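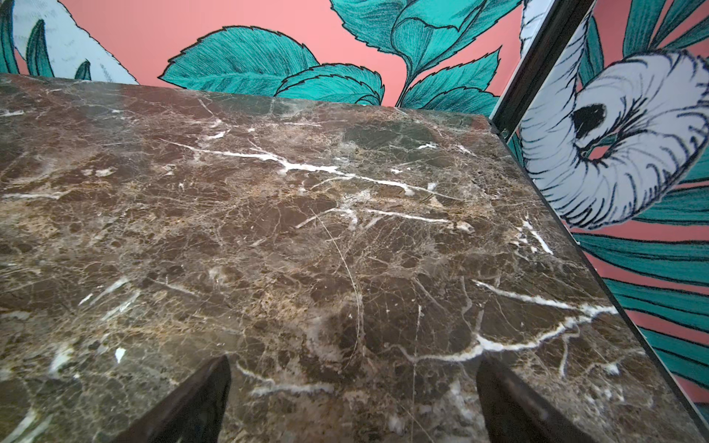 Brastero Brown Marble Countertop

If you've been dreaming about a kitchen with a bit of warmth in it, come and meet Brastero! It's our favorite of the dark stones at Uter, a deep chocolate and coffee brown with patches of tan, beige and caramel drifting through it, and then those jagged white veins that branch off and fork wherever they please. Stand a little closer and you'll find the fine golden-brown lines too, running all over the place like the glaze on an old teapot (my grandmother had one, and I think of it every time a new slab comes in).

The finish has a soft sheen to it, and you'll notice it most in the lighter areas. People often worry that a dark top will make a room feel heavy, and I do understand that, but brown is a friendlier color than black and it gets along with far more than you'd expect. Try it against a salmon-pink wall, or a leafy mural if you're feeling brave!

No two slabs are alike, so please don't order from a photo alone. Noelia Miranda looks after the showroom and will happily pull out whatever we have, and you can mark on the slab where you'd like the big veins to fall before we cut.

Choosing your top

Edges: eased, beveled or full bullnose
Backsplash: optional, 4 inches high, cut from the same slab when there's enough left over
Sink and cooktop cutouts: made to your template
Sample piece: $49, taken off your balance when you order
Deposit to hold a slab: $300

Looking after it

Marble is a natural stone and it does like a little kindness. Wipe up lemon juice, wine and vinegar as soon as you can, use a soft cloth with mild soap, and keep the scouring powder well away. We seal every top before it leaves the shop, and Hacer Kozan will go over resealing with you when she comes to measure. Small white flecks and hairlines are part of the stone and aren't treated as faults.

Delivery and fitting are free within 100 miles of the Ilside showroom. Farther out, just ask us for a quote. Our shop is closed for the first half of August, so call early if you're hoping for a late summer kitchen.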